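4.2 Home Ground, Rivalry, and the Second Half
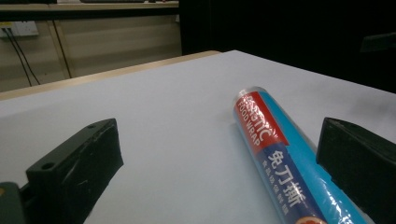
The first thing the match records told us is that a derby does not play like the other fixtures on the calendar. We had expected the crowd to matter most at kickoff, when the noise is at its peak and the home side comes out running. The data point somewhere far more interesting! In the rivalry games in our sample, the home side's edge in territory is small for the opening half and then grows sharply after the break, in a stretch of play that earlier work on home advantage has mostly folded into the full-match score.

Our sample covers 382 regional league matches, of which 45 were coded as rivalry games. Coding followed the two-step procedure described in Section 3: a fixture had to be named as a rivalry by supporters of both clubs in the preseason survey, and the clubs had to have met in each of the previous five seasons. The second condition cost us a few lively matchups between newly promoted sides, and we were sorry to lose them. Keeping them in would have mixed old grudges with fresh ones, and Geagea's earlier interviews with supporters suggest the two feel quite different from the stands.

We measured territory as the share of possessions that ended in the opponent's third of the field. This is a blunt measure, and it has the great virtue that two people watching the same match will nearly always agree on it. Czerwiński and Szewczyk coded every rivalry game separately, without seeing each other's sheets, and settled their differences in a single afternoon. Most of the disagreements came from long clearances that bounced around near the line, where even the players seemed unsure who had the ball.

Figure 4 plots the home share of territory in 12 equal slices of match time. For ordinary fixtures the line is nearly flat, with a slight rise at the start of each half. For rivalry games it starts close to even, dips a little before halftime, and then climbs through most of the second half. We checked whether a handful of lopsided matches were driving the climb. They were not. Dropping the most one-sided results at either end leaves the shape of the curve in place, and the same shape shows up at Bielecka, with its steep stands and tight corners, and at the wide open ground used by Stanard.

Figure 4. Home share of territory by slice of match time, rivalry games and ordinary fixtures.

Why should the second half be where it happens? Two accounts seem worth taking seriously. The first concerns substitutions. Home coaches in rivalry games tended to bring on attacking players earlier than they did in other matches, and visiting coaches tended to answer with defenders. A coach who swaps a winger for a fullback is giving up ground on purpose, and the crowd can hardly take all the credit for that. Keane, who coached at this level before joining the project, had predicted exactly this pattern before we ran a single model, and he has been very gracious about reminding us.

The second account is about the restart itself. Visiting players we spoke with described the walk back out of the tunnel as the hardest moment of a derby, harder than the first entrance, which they had been preparing for all week. One defender told us he could barely hear his own goalkeeper for the first few minutes after the break. If back lines are slower to organize in those minutes, the home side may be able to settle into good positions and hold them.

The two accounts can be partly separated. When we look only at the minutes before either side makes a change, the home edge in rivalry games shrinks but does not vanish. We read this as support for both ideas working together, with substitutions doing the larger share of the work. The number of matches is modest once they are cut this way, and we would love to see someone repeat the test in a league with deeper benches.

Goals are a different matter. Territory rose for the home sides, yet their scoring did not rise with it by any margin we could tell apart from chance. Visitors gave up ground and then defended it well, and several of the most one-sided second halves ended level. Anyone who has watched a derby crowd groan at its tenth wasted corner will know the feeling. Section 4.3 takes up shot quality, using the tracking records supplied through Tevimgate.

Related items
Zalewska, D. Reading the crowd: noise and referee decisions in regional soccer
Geagea, H. Old grudges, new grudges: supporter interviews
Keane, J. When coaches change the plan
Fastier match coding manual, January revision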